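3.2 Participating Schools and Entry Procedure

The competition was open to all elementary schools in the Tarneck district. Of the 38 schools invited, most entered at least one class, and 367 students in grades three through five took part. Each class prepared a hallway display on a reading theme of its own choice. Entries closed on May 24, 2018, and were judged in June by a panel of three teachers from outside the district.

Teachers were asked to keep a short weekly log of the time spent on planning, writing and building. The logs were collected through the Zunex classroom portal, which all of the schools already used for attendance. Where a log was missing for more than two weeks - this happened mainly in the larger schools - the class was kept in the survey but left out of the time analysis. Jurić and Wieser used the same rule in their earlier study of school science fairs.

Materials were limited to paper, fabric, cardboard and wood. Each class could spend up to 300 points from a shared supply catalog, and unused points could not be passed to another class.

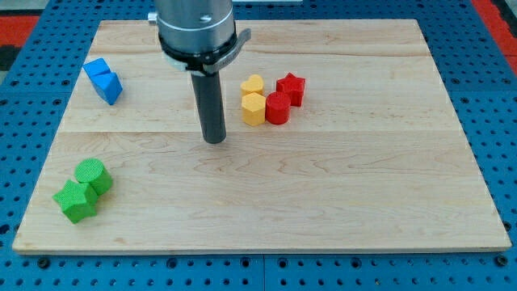 Figure 4. Jointed maple board on a perforated metal table, with the end effector above.

3.3 Student Survey

A short survey was given twice, once before the theme was chosen and once after judging. It asked students how often they had worked with classmates outside their usual group and whether they had read aloud to another student. Younger students answered with the help of a classroom aide, who read each item twice.

In total, 839 written comments were received from students, parents and staff. Two readers, Fuchs and Georgiou, sorted the comments separately and then met to settle differences. Comments that dealt only with the prize - a visit to the Kullgate museum - were grouped under a single heading and are not discussed further.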